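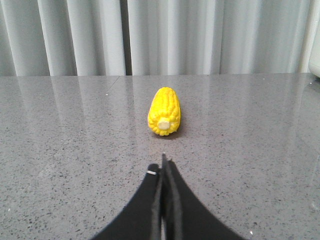 The Kalla is a padded shotgun slip for carrying one gun between the truck, the clubhouse and the field. It opens along its full length so the inside can be wiped down and left to dry. The outside comes in dark green or brown. The lining is yellow in both, a bright lemon-yellow very near the color of the toy ear of corn, and it was picked for the same reason that corn shows up so well on a gray speckled countertop. A dropped choke tube, a loose shell or a spot of rust stands out against it. Earlier slips from the Irell workshop had a dark brown lining, and small parts were easy to miss in the bottom.

## Fit

The standard slip is 44 inches inside, measured along the zipper side. Measure your gun from the muzzle to the heel of the recoil pad and include any extended choke tube. If the total is longer than the inside length, order the long version. The padding at the muzzle end is fixed and will not compress enough to gain any room.

The body is cut wide enough for a humpback receiver or an over-under with a beavertail forend. A side-by-side with a slim splinter forend will have some room to move, but the inside strap takes up the slack. The slip is not made for guns with a mounted scope. For those, see the Magyar scoped case.

Guns go in muzzle first, unloaded, with the action checked every time.

## Construction

**Shell.** Waxed cotton canvas with a leather patch at the muzzle end. The patch is stitched and riveted and can be replaced. The canvas will mark and lighten along the folds with use.

**Padding.** Closed-cell foam runs the full length on both sides, with a second layer around the receiver. It does not take up water, so a wet slip dries from the surface.

**Lining.** Yellow brushed fabric, sewn in. It will pick up oil from a freshly wiped barrel. Mild soap takes most of it out, though older stains stay visible.

**Zipper.** Brass, with a leather pull. A flap of lining fabric sits behind the teeth on the inside so they don't touch the stock.

**Sling.** Two-inch cotton webbing, adjustable, with a leather shoulder pad. The sling attaches at the balance point and near the butt, so the slip hangs muzzle down.

**Hanging loop.** At the butt end. Hang the open slip from this after a wet day.

## Specifications

| | Standard | Long |
|---|---|---|
| Inside length | 44 in. | 48 in. |
| Colors | Green, brown | Green only |
| Lining | Yellow | Yellow |
| Closure | Full-length brass zipper | Full-length brass zipper |
| Outside pocket | Optional | Optional |

The optional outside pocket holds a choke wrench, a few tubes and a folded cloth. It closes with a snap. It has to be ordered with the slip, as it is sewn on before the lining goes in.

## Care

Brush off dried mud. Don't machine wash or tumble dry, and don't put the slip in front of a stove. Heat draws the wax out of the canvas and hardens the leather.

Re-wax the canvas when rain stops beading on it. For most owners that means once a season, before the birds open. Prarkora dressing is made for this cloth, and one tin will do the whole slip with some left over. Warm the tin in a bowl of hot water, rub the dressing in with a rag and leave the slip hanging overnight. Keep the dressing off the lining.

Run the end of a plain candle along the zipper teeth if they start to drag.

Do not store a gun in the slip. Any padded case holds moisture against the metal, and bluing can start to spot within a few days. Take the gun out at the end of the day, wipe it down and put it in the safe.

## Repairs

Every slip is cut and sewn in the Irell workshop, where Ambros Plattner and a small bench crew turn out some 800 of them a year. Repairs go back to the same bench. Zippers, sling hardware and muzzle patches can be replaced. A torn lining can usually be patched, but the patch may be a slightly different yellow from the rest.

Stitching and hardware are covered for 7 years from purchase. Worn canvas, oil stains and dog damage are not covered, but we will quote on them. Take everything out of the slip and the pocket before mailing it, and never send a gun or ammunition with it.

## Ordering

Standard slips in green are normally in stock. Brown and long slips are made in batches, and orders placed after the start of November may not ship until the new year. Initials can be stamped on the leather shoulder pad, up to three letters, in plain capitals. Stamped slips can't be returned unless there is a fault.

Unstamped slips can be sent back unused for exchange if the length is wrong. Try the gun in it indoors with the tags still on.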